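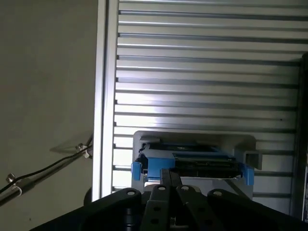 Gaspard Caron

Forums > Buying & Selling > Used Computers > Is a refurb desktop still worth it?

Last updated: July, 9:14 pm

OK so I've gone back and forth on this for weeks and I need other people to yell at me. My daughter starts at Kestport in the fall and she needs a real computer at home, something with a proper keyboard and a screen bigger than a slice of toast. The new one she picked out is $980. A shop by the bus station has ex-office towers for $219 with a keyboard and mouse thrown in!

I grew up on hand-me-down machines and they were fine, so my gut says tower. My wife says I'm being cheap and calling it character building. She'll mostly write papers, do video calls and play that farming game (you know the one). Would you go used, and if so what would you check before handing over the money?

drumlin_dave
Go used. Offices swap these out long before they're worn out, and plenty of them spent their lives running one spreadsheet. I've bought 3 for family and the only thing I ever replaced was a mouse. Put the savings toward a good monitor and chair. She'll look at the monitor every day and never once think about the tower.

pennywhistle
Going to disagree with Dave. A desktop is the wrong thing for a student, new or used. My son had one in his room and ended up borrowing my laptop every single time there was a group project. By Thanksgiving it was his laptop and I was the one using the desktop. Ask her how often she plans to work at the library before you spend anything.

Gaspard Caron
She's living at home, and she says she hates working at the library because people chew. But fair point, I'll ask again.

mossback
Whatever you get, ask to see it with the panel off. The business towers are mostly easy to get into, and a shop that won't open one for you is a shop I'd walk out of. Look for dust packed in the fan, ask how much memory it has, and ask how old the hard drive is. If it's a spinning drive, budget for a solid state one. It makes more difference than anything else you can do to an old machine.
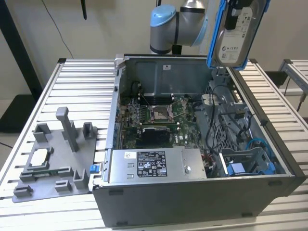

Dell tower on its side, 3.5-inch drive in a blue caddy

tillie_r
Seconding mossback on the drive. I bought mine from Telline with the original drive still in it and it took so long to start that I'd turn it on and go make breakfast. Swapped it one evening with my sister on the phone telling me which cable was which. Totally different computer after that.

drumlin_dave
Also check that it can run a current operating system. That rules out a lot of the really cheap ones. And get the return policy in writing — a handshake is not a return policy.

pennywhistle
See, this is what I mean. It's $219, plus a drive, plus a monitor, plus a webcam because towers don't have one, plus speakers. You're going to land a lot closer to the new price than you think, with no battery and nothing to carry to class.

mossback
Still nowhere near 980. I priced all that out for my nephew and we had money left for pizza.

Gaspard Caron
Asked her again. She wants the tower, but only if it can be "quiet and not beige." I'm going over to the shop tomorrow with a flashlight and mossback's list. Does anyone know if Rasten webcams are any good, or should I just get whatever's on sale?

tillie_r
Mine's a Kotian, it's OK, the picture goes a bit orange at night. Haven't tried a Rasten.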